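Drirkeo Voment 300 Automatic Card Shuffler

Product code: VM-300
Category: Card room equipment / Shufflers
Availability: Built to order

The Voment 300 is a single-deck shuffler for poker tables in licensed card rooms and at touring events. It is fitted flush with the playing surface at the dealer's right hand and works with two decks in rotation. While one deck is in play, the other is shuffled, counted and held ready in the lift tray.

The shuffling unit is the Ornodine carousel, carried over from the earlier Hourani model with a revised feed roller and a wider exit slot. Cards are fed singly into the carousel, and each is placed in a compartment chosen by the random number generator. The deck is then ejected in compartment order. A card count is made on every cycle. If the count is wrong the tray stays down and the display shows the number of cards found.

Specification

Deck type: poker size or bridge size, plastic or plastic-coated
Cards per deck: 52, with one or two jokers if set in the menu
Housing: powder-coated steel
Lid: brushed aluminium, black or silver
Length: 582 mm
Weight of transit case with unit: see delivery note
Display: two-line, readable from the dealer's seat
Languages: English, French, Greek, German
Warranty: 6 months on rollers and belts, two years on all other parts

Fitting

The unit needs a cut-out in the table top and a support frame underneath. A paper template is supplied. Check the position of the table legs and the chip tray before cutting — on oval tables with a central pedestal the frame normally clears the leg without alteration, but folding tables used for touring events need the offset bracket (part 814). The bracket is ordered separately.

The mains lead leaves the housing on the underside and should be clipped to the frame. Do not run it across a footrest. Leave the side vents clear of the table skirt.

Operation

Place the used deck face down in the input well and press the green button. The lid does not need to be closed by hand. When the shuffle is complete the tray rises as soon as the next deck is placed in the well. Colours must alternate; a deck of the wrong colour is returned unshuffled if colour checking is switched on.

Marked or bent cards are the usual cause of a jam. To clear one, lift the rear cover, turn the grey wheel towards you and remove the card. The count is reset and the whole deck must be fed again.

Cleaning

Rollers should be cleaned weekly with the cloths supplied. Do not use spray cleaners inside the well. The optical sensor is behind the input well and can be wiped with a dry swab.

Training and support

A half-day session for dealers and floor staff is included with orders of four units or more. Sessions are led by Manolis Vlachopoulos at the customer's premises or in our own meeting room. Spare parts and service contracts are handled by Chrysoula Papadakis. Please quote the serial number from the plate beneath the lid.

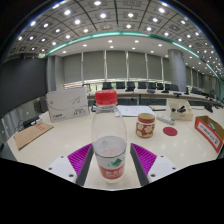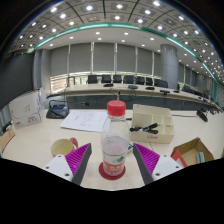
Bottle with red cap, on the table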